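Filed under: Bench Notes / Automation / November

Notebook, Lusau bench, after lunch

Run three of the tube transfer routine. The arm goes to the rack, takes a tube by the upper end, carries it, tips it, brings it back. I used to do this while thinking about something else. Now I watch the arm do it and think about nothing but the arm, so I can't report that any of my attention has been freed up yet.

The plan from Mathebula says the arm takes over 124 transfers a shift and the two of us move to "higher value tasks." I asked for a list of those. So far the list has one item, and it is writing down what the arm does. Fine. Writing it down.

Settings today: Skosto routine, slow profile, grip force down 3 from last time. Last time's number made a sound I didn't care for. Dyed water only until Cimley signs off on the spill procedure, which has been on somebody's desk since before the clocks changed. Layout is burgundy cup, rack to its right, beaker of blue up front. Leave it that way. If you need the bench, use the other bench.

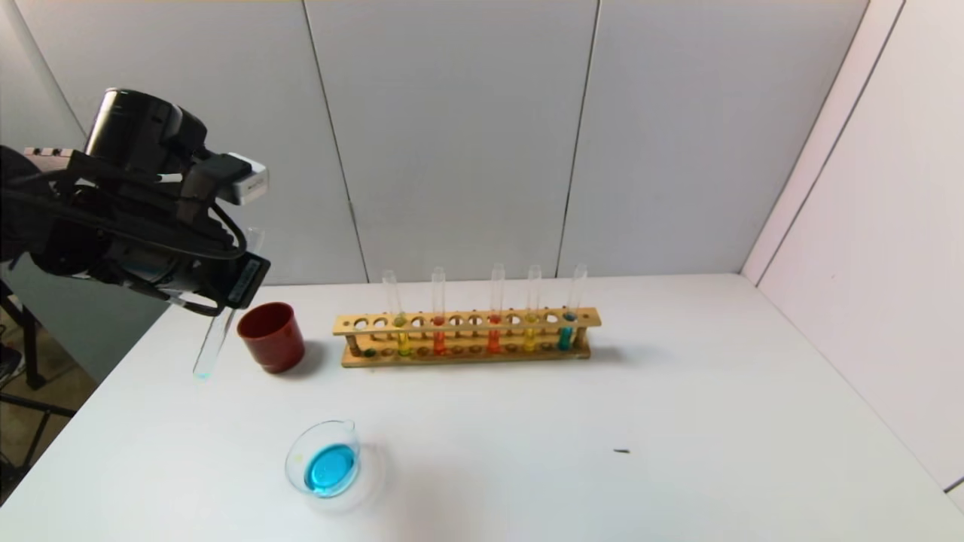

Ezequiel Zamudio read this page over my shoulder and wants it noted that his wrists quit hurting the month the arm came in, that he did pipetting and pouring for long enough to have an opinion, and that anyone who misses it is welcome to come do his share by hand. He also says the worry isn't the arm, it's that the next person hired won't ever learn what a bad pour feels like, and then who notices when the arm makes one?

Noted. I don't have an answer to the second part. We could keep one hand-poured rack a week, same dyes, and let new people do it. I'll put it to Mathebula as quality control, a phrase that tends to get a yes.

Other things that have changed, while I'm at it. We talk less at the bench. You stand back behind the tape now, and it's an odd distance for a conversation. Breaks happen when the routine ends, so coffee is on the Skosto schedule. I have started saying "sorry" when I reach across to hit pause. Ezequiel says it too and denies it.

To do:
— ask for 100 more tubes, same diameter, NOT the "equivalent" ones
— wipe down the table, right side
— retype the pause instructions so they fit on one page
— grip force: leave it alone until I've looked at the log

S. Frimpong

Lusau Bench Notes | Questions to Sena Frimpong, internal mail | Back to top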